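# Najafi: a table of supplement labels

Najafi is a table of dietary supplement labels, typed in by hand from the packaging. It has 2562 rows, one per product. Each row records what the label says is in the product, how much of it, and what the maker recommends as a daily serving. It says nothing about whether the product works.

Maintainer: Traian Rusu. Label entry: Bastien Chevalier, Trí La. Unit conversion and checks: Masanobu Tsuji.

Current release: Friday, September 9, 2022. The previous release was in February and should not be used, see "Known problems" below.

## What is in the download

- `products.csv`: one row per product
- `ingredients.csv`: one row per ingredient per product
- `synonyms.csv`: ingredient names as printed, matched to one preferred name
- `units.csv`: conversion table used for IU, mcg, mg and g
- `CHANGES.txt`: what moved between releases

All files are UTF-8, comma separated, with a header row. Empty cells mean the label did not give the value. A zero means the label printed a zero.

## Columns in `products.csv`

| Column | Meaning |
|---|---|
| `product_id` | Our own number. Stable between releases. |
| `form` | tablet, capsule, softgel, powder, liquid, gummy, other |
| `serving_size` | As printed, number only |
| `serving_unit` | As printed |
| `servings_per_day` | Upper figure if the label gives a range |
| `category` | See below |
| `blend` | yes if any ingredient is listed only as part of a proprietary blend |
| `entered_by` | BC or TL |
| `checked` | yes or no |

There are 46 categories. They follow how the products are sold, so "liver support," "joint support" and "sleep" are categories even though they aren't scientific groupings. A product sold for two purposes gets the one printed larger on the front of the label. Trí La keeps the category list and the final say on it.

## Ingredients and names

The ingredient names were the most work. Milk thistle alone appears as milk thistle, milk thistle extract, milk thistle seed, Silybum marianum and silymarin. The first four map to `milk thistle`. Silymarin is kept separate when the label gives it its own amount, and the row then has `parent` set to `milk thistle`. Please don't add the two together. The silymarin is part of the extract weight, and adding them will count it twice.

Similar cases where a parent is used:

- curcumin, under turmeric
- EPA and DHA, under fish oil
- elemental magnesium, under the magnesium salt
- allicin, under garlic

Elemental amounts matter for minerals. A label that says "magnesium citrate 400 mg" may mean the whole compound or only the magnesium in it. If the label makes this clear we record which one. If it doesn't, `basis` is set to `unclear`, and no conversion is done. Most nutrition work should drop the unclear rows or treat them as their own group.

For vitamin A, vitamin D and vitamin E the printed unit is kept in `amount_raw` and `unit_raw`. The converted value is in `amount_std`. Vitamin E conversion depends on whether the form is natural or synthetic, so products that don't state the form have an empty `amount_std`.

## How the labels were collected

Products were bought or photographed in pharmacies, grocery stores and two health food shops in Irnau. Labels were typed in from the package or from the photos. No text recognition was used. Product and brand names are left out of the public files.

The collection leans toward what was on the shelf. Online-only brands are missing. Sports nutrition is thin, and protein powders were left out from the start.

## Checks

Masanobu Tsuji drew 300 products at random and re-entered them without looking at the first version. Where the two entries disagreed, the label was pulled again and the right value was written in. The most common mistake was reading the per-tablet amount in place of the per-serving amount. After that we added a script, `check_serving.py`, that flags any product where an ingredient is exactly two or three times the median for its category. Flagged products were looked at by hand.

Only products that went through the re-entry or the flag check have `checked` set to yes. The rest were entered once.
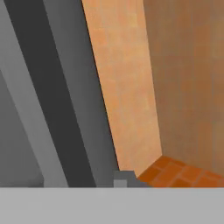
To run the checks yourself you need Python 3.8 or later and pandas:

```
pip install pandas
python check_serving.py products.csv ingredients.csv
```

The script prints a list of product numbers and the reason each one was flagged. It doesn't change any files.

## Known problems

- In the February release, `servings_per_day` held the lower figure of a range for rows entered by TL and the upper figure for rows entered by BC. Both now use the upper figure.
- Probiotics are listed in CFU, and strain names are recorded only where the label gives them in full.
- Proprietary blends give a total weight and a list of names. The individual amounts are empty. Don't divide the total by the number of ingredients.
- `gummy` was added late. A few gummies may still be under `other`.
- Amounts come from the label. Nothing was tested in a lab, and the contents of a bottle can differ from what is printed on it.

## Please don't use it for

Dosing advice, or telling anyone a product is safe to take with a medicine. There is no interaction data in the table. Anyone with liver or kidney disease, or who is pregnant, should ask a doctor or pharmacist.

## License and citation

CC BY 4.0 for the data, MIT for the script. Cite as:

> Rusu T, Chevalier B, La T, Tsuji M. Najafi: a table of supplement labels. 2022.

Corrections are welcome as issues. Include the `product_id`, the column, and what the label says. A photo of the label helps, with any price sticker peeled off if it covers the text.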